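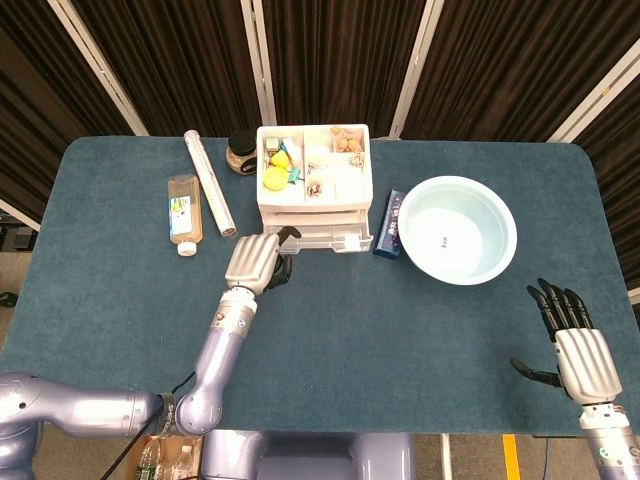 N° 541 – page 3

Carnet de visite : une journée portes ouvertes à Kollholm

Il faut une bonne heure de car pour arriver à Kollholm depuis la gare, et je ne regrette pas une minute du trajet, même avec la pluie et un siège qui refusait de s'incliner. La maison Endska ouvrait ses ateliers au public, comme elle le fait deux fois l'an, et je m'étais promis d'y aller depuis le mois de décembre, quand une lectrice m'en avait parlé avec tant d'enthousiasme que j'avais noté l'adresse au dos d'une enveloppe (perdue ensuite, évidemment, puis retrouvée dans un livre de cuisine).

On entre par la cour Kohlhase, un long passage pavé où l'on vous tend un plan et un gobelet de thé. Le rez-de-chaussée est consacré au linge, aux paniers, aux cintres, et je vous avoue que j'ai traversé un peu vite. C'est à l'étage que je me suis attardée, dans la salle du petit rangement, celle des choses qui traînent chez tout le monde et pour lesquelles on n'a jamais la bonne boîte.

La table qui m'a retenue le plus longtemps était recouverte d'un tissu bleu-gris foncé, du genre feutrine, avec de jolis coins arrondis. J'aime beaucoup cette idée de travailler sur une nappe unie et sombre quand on trie : le blanc ressort tout de suite, et l'on voit ce que l'on a. Au fond, au milieu, il y avait un petit meuble à tiroirs en plastique blanc, avec un plateau ouvert sur le dessus, partagé en compartiments par des cloisons blanches elles aussi. Rien de luxueux, mais j'ai le même besoin chez moi pour les élastiques, les timbres, les bouts de crayon, et je suis restée plantée devant à faire mentalement le tour de mon bureau.

À côté attendaient des objets sans grand rapport les uns avec les autres, une bouteille transparente couchée, pleine d'un liquide ambré, et un petit bocal de verre à couvercle noir. C'est tout à fait ce que donne le contenu d'un placard quand on le vide ! Ma grand-mère aurait mis le bocal à la cuisine et la bouteille debout, sans discuter.

J'ai eu ensuite la chance de bavarder avec Lech Czarnecka, qui accueillait les visiteurs à l'étage. Selon lui, les gens commencent presque toujours par acheter des boîtes, alors qu'il vaudrait mieux commencer par étaler. Il m'a aussi conseillé de laisser un compartiment vide dans chaque plateau – chez moi, il serait rempli avant le soir, mais j'essaierai.

La visite se termine par la boutique Markari, petite et bien chauffée, où j'ai acheté des étiquettes et trois sachets de lavande. Le café ferme tôt, pensez-y si vous venez l'après-midi. Pour le retour, le car part de l'autre côté de la place, devant la fontaine, et le chauffeur n'attend pas.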